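Ferden apresenta a Dela, garra para arrumar calçado em lojas e hotéis

A Ferden lança em dezembro a Dela, uma garra elétrica de dedos articulados para peças macias, como ténis de malha e pantufas. O kit inclui a garra, a câmara de pulso e o software Atia e custa 1.425 euros.

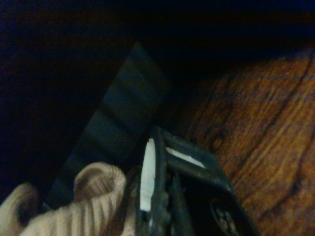

Que peso suporta a garra?
O limite é de 200 gramas por dedo, com força regulável em 9 níveis.

A instalação faz-se numa manhã e não exige alterações ao mobiliário, segundo Nanna Oddsson, diretora de produto.
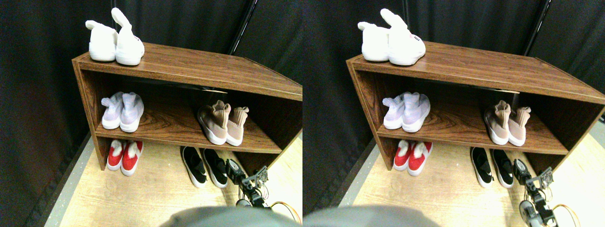
O software Atia guarda a posição de cada par e pode ser ajustado pelo pessoal da loja. O calçado de malha é o mais difícil, porque o cano cede quando é apertado. Os pares lilás e rosa na prateleira do meio, com o calcanhar virado para fora, são deste tipo. A rede de lojas Grímsdóttir encomendou 56 unidades.

"Os clientes pediam uma garra que não marcasse o tecido", afirma Ingvar Arnardóttir, responsável comercial da Ferden.

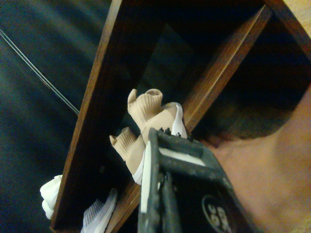
A garra segura dois sapatos bege de malha junto à sapateira.

As encomendas fazem-se através dos distribuidores da Ferden.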